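Gripper lost hold on a soap pump, pad found torn afterwards

14 replies · 2,835 views · Share (6)

unda_bench
Posting this as a warning and to get a second opinion. We run hand-held two-finger grippers for pick and place recording on household items. Yesterday one of ours let go of a full soap dispenser part way through a lift. It landed on the operator's shoe. No injury, but it was a full bottle and it could have been glass.

When we looked at the fingers, the covering on the right one had torn and was hanging off the side. The left one was scuffed but in one piece. The unit had done 500 cycles since the last pad change and our sheet says inspect at 500, so on paper we were inside the limit.

Has anyone else had pads go early?

KHorgan
Kathleen Horgan here, I look after the units at Menel. Yes, twice last winter. Both times the trouble was the grip point and the pads were fine until then. People were clamping on the collar under a pump head. That's a small hard cylinder, so all the load goes through a thin line on the pad. Grab the body of the bottle and you spread it out.

drostell_dan
Disagree. If you grab the body of a soft bottle it squeezes, and the pump dribbles on everything. Then you've got soap on the pads and you drop the next three things. Collar is the right spot. I'd be asking what the pads were stuck down with.

unda_bench
Double-sided tape, same roll we've used since December.

drostell_dan
There you go. Tape creeps. The edge lifts, it catches on the table when you come in low, and it peels back a bit more each time.

KHorgan
Could be both. I've seen taped pads last for ages on boxes and cups. I'd still want to know how often it was used on that collar.

unda_bench
Most of the session. We went back and forth between the pump and the lighter stuff on the other table.

lamrani_tools
What was the closing force? If someone wound it up to stop slipping, that would chew through a pad in no time.

unda_bench
Set at 60 on our scale, same as always. I checked it after. The linkage is fine too, bushings are tight, no play that I can find.

ItaF
I'm going to be blunt. A count of cycles is no good as your only check. Look at the fingers before every session and any time the object changes. It takes a minute. If there's an edge lifting, stop and change it. I don't care what the sheet says.

drostell_dan
Fair, but a minute each time adds up when you change objects all day. We check at start and at lunch and haven't had one drop.

ItaF
Haven't had one yet. Ask the fellow with the sore foot.

unda_bench
His foot's fine, Ita. But point taken.

KHorgan
Can you put up some photos? Hard to say much about the tear without seeing it.

unda_bench
Both from the same session. Pump grip first, then the open fingers over the wood top with the tear on the right.

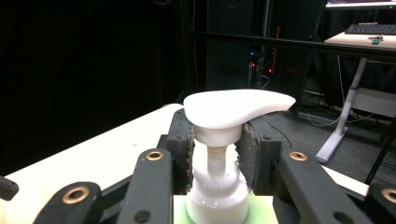
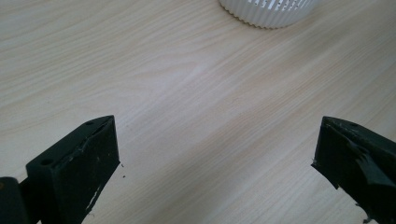
Page 1 of 2

KHorgan
Thanks. In the second one it isn't only the flap, the leading corner of that finger is frayed as well, down near the table. I'd lean toward Dan's idea about it catching when you come in low. I take back some of what I said about the collar.

drostell_dan
Screenshotting that.

lamrani_tools
I wouldn't rule the collar out. In the first photo the pad on the right looks worn and speckled where it's holding. Change both sides together whatever you decide, or you'll get uneven grip.

unda_bench
New pads going on both fingers tomorrow, glued this time. Sheet now says look before every session and at every object change. I'll report back once it's done another 500.

ItaF
Good. And closed-toe shoes for everyone at the table.

Related threads
Best glue for rubber finger pads?
Linkage bushings: grease or leave dry
Drop log template, anyone got one to share
Menel unit jaws not closing evenly
Recording on shiny tabletops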